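Cabinet paint over old varnish, do I really have to sand?

kandpal_r
Redoing the kitchen cabinets in January. The Grewal bonding primer says "no sanding" right on the can. I don't buy it. Has anyone skipped it and still had paint on the doors a year later?

niilo_m
I skipped it. Came off around the knobs in 6 months. "No sanding" is marketing.

Oanh Văn
Depends on the varnish, Niilo. Mine held up fine with a good degreasing first. Did you degrease?

niilo_m
Wiped them down with dish soap. If that isn't enough, the can should say so.

jmedeiros
Dish soap leaves a film. And wash your drop cloths before you start, old paint dust gets into everything. I take mine to the laundromat.

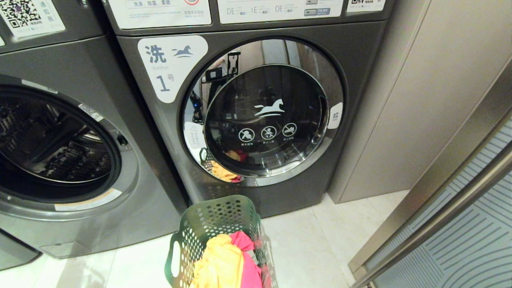
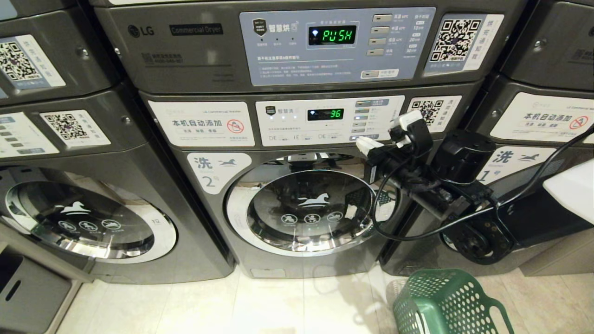
Back to the primer, I scuff with a sanding sponge and call it good. Ten minutes a door.

kandpal_r
What grit? The guy at Lestinar told me 800 and that sounds way too fine to me.

jmedeiros
It is. 800 or 1000 is for between top coats, if you even bother. Start with 180.

Oanh Văn
Still say you're making work for yourself. Prime the back of one door, leave it a week, then try to scratch it with your fingernail.

niilo_m
A fingernail isn't a kid with a fork.

kandpal_r
OK, I'll do one door each way. Not paying almost $2000 for new ones whatever happens.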